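How the Brakis Gripper Kit Helps Robots Learn to Tidy
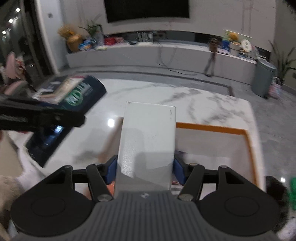

Picking up a box is easy for you. Your eyes find it, your hand opens to the right size, and your fingers squeeze just hard enough. A robot has to learn each of those steps, and one way to learn is from people.

The Brakis kit is made for that job. It comes with 2 grippers, one for each hand. A gripper is a tool that works a bit like a finger and thumb. You close it and the pads press on both sides of a thing. You open it and the thing is let go.

A camera rides on the gripper and records what the person does. Later, a computer studies the recordings and looks for patterns - where the pads went, and when they closed.

One try is not enough. The lesson book in the kit asks for 200 tries at each job, with the boxes and packages moved to new spots. Homes are full of different things, and a robot needs practice with many of them.

Words to know

Gripper: the part that holds things.
Pad: the part of a gripper that touches the thing being held.
Recording: pictures saved so they can be looked at again.

Can kids use it?

Yes, with an adult. Keep your fingers away from the moving arms. Start with an empty box, and leave glass cups on the shelf.

Written by Solveig Haugen, May 2023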